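Print this page | E-mail this story

Five Minutes With a Hairbrush

26/07/2020

Yaneth Quintero does not much like the word "demonstration." It suggests, she says, that somebody will clap.

"We had 88 people sign up for the open day and the thing they all asked about was the hairbrush," she said. "I have 11 years in this. Hairbrush."
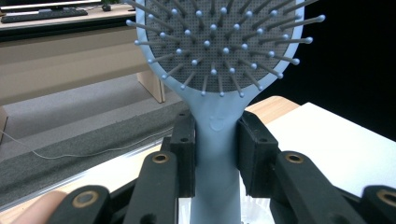
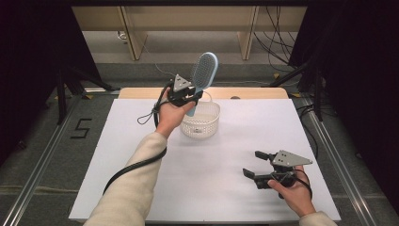

Hand-held grippers and a blue hairbrush at the Utano open day in July.

Utano keeps its workshop on the upper floor of the old Munteanu building, past a vending machine that took my dollar and kept it. Quintero runs the tabletop program. Her people pick up household things with grippers they hold in their own hands, and put them down again, for hours. The recordings go to a training system called Stateo, and an arm in another building is supposed to learn manners from them.

I asked why a hairbrush.

"Because it's rude," she said. "One end is a handle, fine. The other end is all little pins going everywhere. You grab it too high and you've got bristles in your fingers. And the head is heavier than you want, so it swings."

The brush had a small white basket to go in. That was the whole task. I have seen plays with less suspense, and I told her so, and she said to wait until I tried it.

I tried it. You hold one gripper in each hand, and within two minutes your wrists are filing a complaint. My first brush went in bristles down and came straight back out on my sleeve. My second missed. Quintero watched this the way my driving instructor used to watch me parallel park.

"You're thinking about your hands," she said. "Forget your hands. Think about the tips."

Did that help people?

"No. But I have to say something."

She came over from Burnico, a packaging outfit, where she looked after machines that closed boxes. She liked the machines. She did not like the boxes, or the hours, and she says a box closer never once surprised her. "With this you get surprised before lunch. Somebody puts a comb down a different way and the arm has no idea what a comb is anymore."

I wondered if it bothered her that people hear "robot" and come up the stairs expecting something that walks.

"They're polite about it," she said. "One man asked me where the rest of it was."

What did she tell him?

"I said he was holding it."

The next batch is kitchen things, spatulas first. She is looking forward to spatulas, and she said this with a perfectly straight face. The open day may run again if the landlord agrees to fix the elevator, and she would like it known that she has asked him twice.

E-mail this story | Print this page
Shares: 11 | Comments: 2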